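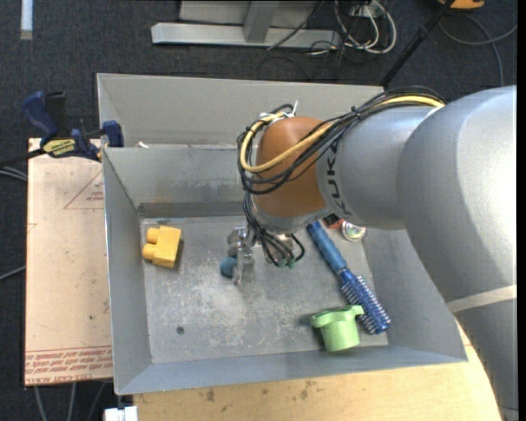

One Thousand Grabs and Counting

Posted Fri 14 April

We passed 1,000 recorded attempts this week and I am way more excited than a grown person should be!

Quick catch-up if you're new: since December I've been helping Oskari Sjöberg collect examples for a learning system we call Moline. The job sounds simple. The KUKA reaches into a metal bin, tries to pick something up, and we save everything: the camera view, the path of the arm, and whether the thing ended up in the gripper or stayed put. Then we do it again. And again. The total as of last night is 1,055, and 448 of those are good clean picks.

I used to think of the misses as wasted time. Oskari talked me out of that pretty fast. A model that only sees success has no idea where the edge is, so every slip gets a label and goes in with the rest (I've started to enjoy the weird ones).

Choosing what goes in the bin is my favorite part. A yellow toy block, a green plastic cup, a little round tin, a blue hairbrush... The brush is wonderful. It has a skinny smooth handle at one end and a fat bristly head at the other, so two grabs a few inches apart are completely different problems. Shiny tins are mean in their own way, because they like to hide against the wall.

We also learned to stop being tidy. Our first 600 attempts had things spaced out nicely, like a table setting, and Moline got good at table settings. Now I drop the stuff in and leave it wherever it lands, up against the sides, under the wrist, whatever.

Also, cables! If you ever do this, give the loop at the wrist more slack than you think it needs, and then check your zip ties at lunch.

Next week we swap in a fresh set of objects that Moline has never met. I'm voting for a whisk. Oskari wants measuring spoons, still on their ring, and I think he's being cruel.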